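Chapter 8
Household Furniture and the Growth of Towns

The furnishing of ordinary homes changed slowly until regional markets opened.

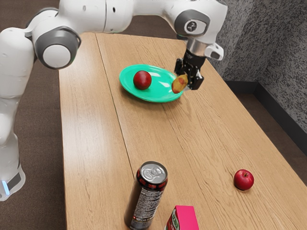 8.1 The Table as Property

In the parish of Lustley, a table was often the most valuable item a family owned. The register kept there lists 1,491 households, and most entries name one table and a bench – chairs appear later. Students should read the extract in Section 8.2 before attempting the review exercises. Key terms: inventory, dowry, joiner, parish register.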